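Chapter 4
The Sorting Bench

In the last chapter the arm was bolted down and its joints were set to zero. It can now move to a point you give it, which is useful but dull. In this chapter we give it a job: taking mixed things out of a basket and dropping each one into the right box.

The job was set by the members of the Workden, a shared workshop in Juvutholm, where the first version of this build was put together in August. You can do the same at home on any steady table. Nothing needs to be bought specially except the wire basket, and even that can be swapped for a baking tray with sides.

Start with the boxes. Each one is an open wooden cube with a sheet of coloured paper fixed over the top and a round hole cut in the paper. Make the holes larger than you think you need. Paper tears at the edge of a hole if a gripper catches it, so cut a few spare tops while you have the scissors out. Ours were numbered on the underside and we got through 17. 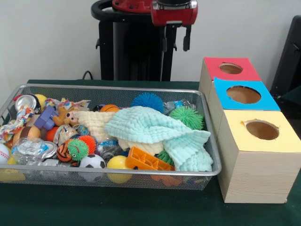
Jussara Prado

The basket should be full and badly mixed. Spiky rubber balls, smooth balls, a soft toy, drinks cans, plastic bottles and a couple of muslin cloths make a fair test. Cloth is the hardest of these. It has no fixed shape, it hides whatever lies under it, and it will hang over the rim and stay there if you let it. Leave it in all the same, and do not tidy the basket between runs.

A dark green cloth over the table cuts down glare and stops dropped balls rolling so far. Keep the boxes within reach of the arm and check that it can get to the furthest hole before you write any code. Josué Tavares set his boxes out first and found at the end of the evening that the red one was 177 mm too far away.

By the end of the chapter you will have:

a fixed position stored for each box
a routine for picking one object at a time
a log of every pick, saved as plain text

Section 4.1 deals with the box positions. Have your notes from Chapter 3 open, as you will need the zero values again.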